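Support / Dual-Arm Cells / Faults and Safety

FAQ: Grip-loss and overload faults during cloth handling

Applies to Stititz dual-arm cells running the Cirnus controller, garment folding and sorting tasks. Last revised in May, after the fault review at the Panganiban site.

What was the fault?

During a two-handed stretch, the right arm lost position agreement with the left and kept pulling. The controller should have stopped both arms on fault 1826 (paired-arm tension limit). It logged the fault and stopped the right arm only. The left arm completed its move and dragged the garment out of the right gripper. No one was hurt and no hardware was damaged.

Why did only one arm stop?

The paired-stop flag is set when both grippers report a closed state on the same object. Thin fabric lets the fingers close almost completely, and the right gripper reported "closed, empty." The controller therefore treated the arms as two independent tasks. Each arm obeyed its own limit, and the left arm had not reached its limit.

Which tasks are affected?

Any task in which both grippers hold one piece of fabric under tension. Flattening, edge alignment and lift-and-lay moves all qualify. Single-arm picks are not affected by the paired-stop fault, but see the entry on snagging. 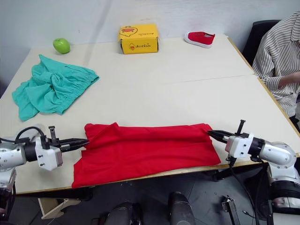

Yufang Tang asked whether thicker fabric avoids the problem, as her cell had run towels for a whole shift without a fault. It reduces the chance of a false "empty" reading but does not remove it. A single layer at a hem or corner can still fall under the detection width, so towels should be run with the corrected settings too.

What are the corrected settings?

Set the paired-stop flag manually at the start of the stretch routine and clear it only after both grippers have opened. Do not rely on automatic detection. Lower the closed-empty threshold to the value on the calibration sheet for your finger type. Restart the controller after saving; the flag is not read until the next boot.

How can I tell whether my cell has had this fault without anyone noticing?

Search the event log for 1826 and check the entry that follows. A correct response shows a stop for both arms with matching timestamps. If only one arm is listed, the fault occurred. The log holds 2,000 entries and then overwrites the oldest, so export it before running further tests. At Panganiban the export was done late and the first occurrence had already been lost.

Is fault 2466 related?

Not directly. Fault 2466 is a wrist overload on one arm. In cloth work it usually means the fingers went into a pile and caught a second garment, or pressed through the fabric into the table. It stops the arm where it is, with the gripper in its last commanded state.

What should I do when a gripper snags in a pile?

Do not pull the fabric free by hand while the arm is powered. Press the emergency stop, confirm that both arms show the disabled state, and then open the gripper with the manual release. Support the wrist before releasing a brake. Move the arm clear in jog mode at reduced speed and check that the wrist cable has not looped over a joint.

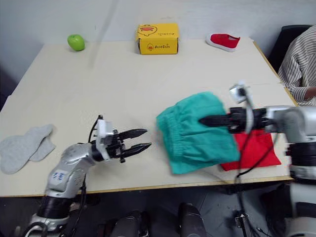

One operator wrote in to say that retrying the pick from the pendant clears 2466 faster than the full procedure, and asked why it is not recommended. Retry resumes from the stored wrist position. If the fabric is still caught, the arm begins its retreat under load and the other arm may start its next move at the same time. Retry is acceptable only when the fingers are visibly free of the garment.

Can a person sit at the table while the cell is running?

Only if the site risk assessment allows it, and only outside the marked reach of both arms. The emergency stop must be within reach of that seat. Hands stay off the tabletop while either arm is enabled. An arm that has stopped on a fault is still enabled, and the other may be moving.

Does the Telix gripper firmware fix this?

Partly. Version 7 reports finger gap as a measured value, which gives the controller better data on thin fabric. It does not change the paired-stop logic. Keep the manual flag in place after updating.

When can the manual flag be removed?

When a controller release states that paired stop no longer depends on grip detection. There is no date for this. Sites will be told through the usual service bulletin.

What should a fault report include?

The exported log, the controller and gripper versions, the finger type, and the name of the routine. State whether the garment was held by one gripper or both. Reports without a log are closed after one reminder.

Related items
Wrist cable routing and strain checks
Calibrating closed-empty thresholds
Exporting the event log before overwrite
Manual gripper release procedure
Emergency stop placement for seated operators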